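Category: Research Articles / Consumer Behavior and Hydration

3.2 Container type and daily water intake

Participants in the office arm of the study (n = 139) kept a drinking diary for 17 days. Each person was given a Gosto diary booklet and asked to write down every drink, the container it came from, and whether the container was refilled the same day. Diaries with more than two blank days were left out of the analysis. Nine diaries were removed on this basis, and the remaining 130 were coded by two readers working apart. Where the readers disagreed, Saron Gebru made the final decision.
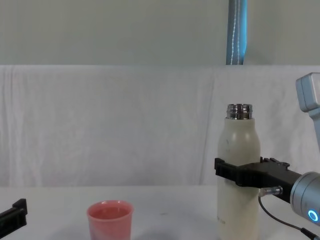 Container size was the hardest item to code. Many people wrote only "cup" or "bottle," and the booklet did not ask for a volume. We therefore sorted entries into two broad classes, small open vessels and tall personal bottles. A small pink cup and a tall cream-white bottle, like the two standing on the white tabletop, would fall into different classes under this rule, whatever the exact volume of either. Entries that named a shared jug or a water cooler were placed in a third class and are reported in Section 3.4.

Workers at the Motaung site used bottles more often than workers at the Tarnari site. The difference held after we allowed for age and for distance from desk to tap. At Tarnari, most cup users drank at set times, usually with a meal or at a break. Bottle users at both sites reported smaller drinks spread over the day — a pattern that also appeared in our September pilot, which used a shorter form of the diary.

Refilling did not follow the same pattern. Forty participants who owned a bottle said they filled it once in the morning and did not fill it again. In the follow-up interviews, several of them named cleaning as the reason. They found narrow openings hard to reach with a brush, and some disliked the feel of a threaded neck against the lips. We had not planned to ask about the neck of the bottle, but it came up often enough that we added an item to the second interview form.

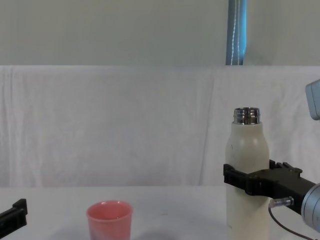
Figure 2. Insulated bottle without its cap, showing the threaded metal neck.

The added item asked participants to rate comfort when drinking straight from the neck and, separately, from a cup. Ratings were entered in the Zokus scoring sheet and compared within each person. Participants who rated the neck as uncomfortable were more likely to pour from the bottle into a cup, and their diaries often listed both containers for one drink. We counted these as cup entries.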